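Let the Robotics Club Do the Laundry

The school board will decide this spring whether the robotics club at Miltilley keeps its 600 dollars a year. I think it should, and I think the club should be left alone about what it builds.

The complaint I hear most is that the students picked a dull project. Other schools send machines to throw balls at a target. Ours has spent the year on laundry. A parent asked at the February meeting why teenagers need a robot to do what they won't do at home.

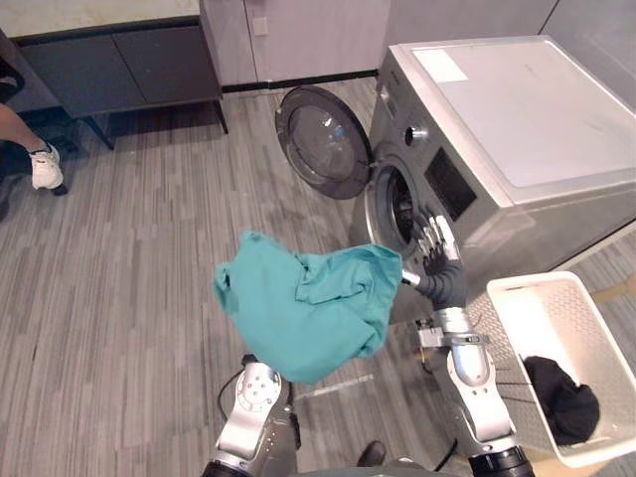 A ball is easy. It has the same shape every time you pick it up. A shirt doesn't, and a student who has written code for one has to think about what the machine knows and what it is guessing. Petro Shevchuk, who coaches the club, keeps a log of failed attempts. It stood at 778 last week. He makes the students write a line about each one, and I have read a good many of those lines. They are better than most lab reports I graded in my years of teaching.

There is no trophy for this, and that seems to bother the board. The regional contest costs 800 dollars to enter, before the bus. I would spend that on parts and let the 5 seniors finish what they started.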